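Chapter 4
When the Robot Joins the Shift

Walk into the Haslam panel shop at six in the morning and the first thing you notice is how much people talk!

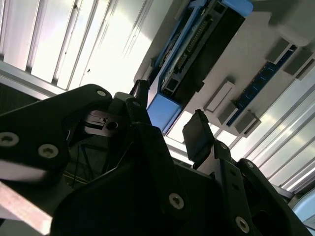
Before the robots came, the 48 people on the control panel line did nearly everything by hand, and most of them wore ear defenders and kept their heads down. A good fitter could finish 275 modules in a shift (and had the sore wrists to prove it). Now Gridmont, the firm that owns the shop, has two robot cells on the line, and the fitters' day looks very different. They set up jobs, check finished panels, sort out the odd parts that the gripper can't hold, and argue over the best order of work.

Some of this was planned and a lot of it wasn't, and that's what makes it such a good place to start. In this chapter we look at who gained new skills, whose old skills were used less, and how pay and breaks were settled. We then compare Haslam with Edora, where a similar change went much more slowly.

Key terms: work cell, job redesign, task sharing, retraining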